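Asociación Ludoteca de Gernside
Acta de la reunión de diciembre
Por Samira Majali, secretaria | diciembre
6 comentarios | 20 veces compartido

Se abre la sesión a las 18:20, veinte minutos después de lo convocado, que en esta casa se considera puntualidad. Preside la presidenta. Toma nota quien suscribe, por ausencia de cualquier otra candidatura desde hace tres años.

1. Lectura del acta anterior

Se da por leída. Un socio pide que conste que él no la ha leído. Consta. Se aprueba con su abstención.

2. Mudanza al local de la calle Ellia

El ayuntamiento confirma por escrito que podemos ocupar el bajo de la calle Ellia a partir de la primavera. No dice de qué primavera. La presidenta ha llamado tres veces y las tres le han pasado con el departamento de deportes, donde ya la conocen y le preguntan por la familia.

El local tiene baño, dos ventanas y una columna en medio. Sobre la columna se debate durante más tiempo del que dedicamos en su día a los estatutos. Hay quien quiere forrarla de espuma, quien quiere pintarla de jirafa y quien pregunta si se puede quitar. Se informa de que sostiene el edificio. Se vota: jirafa, con espuma hasta la altura del pecho de un niño de seis años. Queda por decidir qué niño.

3. Estanterías

Se presentan dos presupuestos. El de la casa Rawashdeh sube a 500 euros, montaje incluido. El de las estanterías Vustevik es bastante más bajo y no incluye montaje, ni tornillos, ni, a juzgar por las que compró la escuela de adultos, la última balda. El vocal de compras defiende Vustevik con entusiasmo y se ofrece a montarlas él mismo. Se le recuerda el perchero. Pide que no se le recuerde el perchero.

Se aprueba Rawashdeh por amplia mayoría. El vocal de compras vota en contra y solicita que se anote que el perchero sigue en pie. Se anota que sigue en pie, apoyado.

4. Inventario y préstamos

Terminado por fin el recuento: 191 juegos y juguetes registrados. La base de datos antigua daba una cifra mayor porque incluía un triciclo devuelto a su dueño, dos parchís que eran el mismo parchís y una entrada que decía solamente «mirar».

Siguen en la calle varios préstamos vencidos. El más veterano es un juego de construcción que salió de aquí cuando su usuaria tenía cuatro años; hoy va al instituto. Se acuerda enviar una carta amable. Si no hay respuesta, otra carta menos amable. Se rechaza la propuesta de cobrar recargo, por coherencia, ya que tres de los presentes figuran en la lista.

Se discute si los puzles incompletos deben prestarse. La postura mayoritaria es que sí, con una pegatina que avise. Texto aprobado para la pegatina: «Falta alguna pieza». El texto alternativo, «Buena suerte», obtuvo dos votos.

5. Horario

Las familias piden abrir también los sábados por la mañana. Todo el mundo está a favor. Se pregunta quién vendría a abrir. Se pasa al punto siguiente.

6. Fiesta de invierno

Será en el salón de siempre, a las cinco de la tarde. Habrá chocolate, taller de peonzas y un rincón tranquilo para menores de tres años. El año pasado el rincón tranquilo lo ocuparon los padres, así que esta vez tendrá cartel. El chocolate correrá a cargo de quien lo hizo la última vez, siempre que acepte medir el azúcar con algo distinto del ojo.

La música queda pendiente. Hay un ofrecimiento de gaita.

7. Limpieza del material

La responsable de material pide que los juguetes de plástico se laven al volver de cada préstamo y que se haga con agua y jabón. Alguien pregunta con qué se hacía hasta ahora. La responsable prefiere mirar al futuro. Se compra jabón.
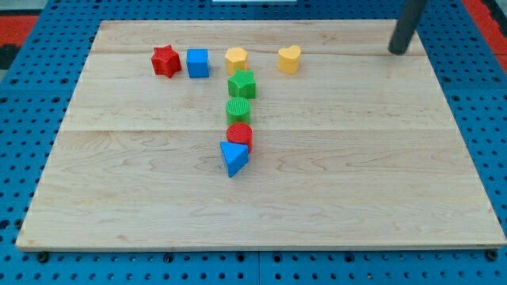

PRIMERA INFANCIA · FORMAS PARA ENCAJAR

8. Fichas del catálogo

Se aprueba renovar las fichas empezando por esta categoría, que es la que más se pide. Los bloques se describirán por forma y color, la estrella roja como «estrella roja» y el cubo azul como «cubo azul». Decirlo así ha costado media hora, porque la ficha vieja hablaba de «volúmenes de estimulación perceptiva» y tenía en la sala a su autor.

9. Ruegos y preguntas

Un socio ruega que las reuniones sean más cortas. Se abre debate sobre el asunto. Se cierra la sesión a las 21:06 sin haberlo terminado, y se incluye como primer punto de la próxima.

Contacto: en el mostrador, en horario de apertura | © Asociación Ludoteca de Gernside | Volver arriba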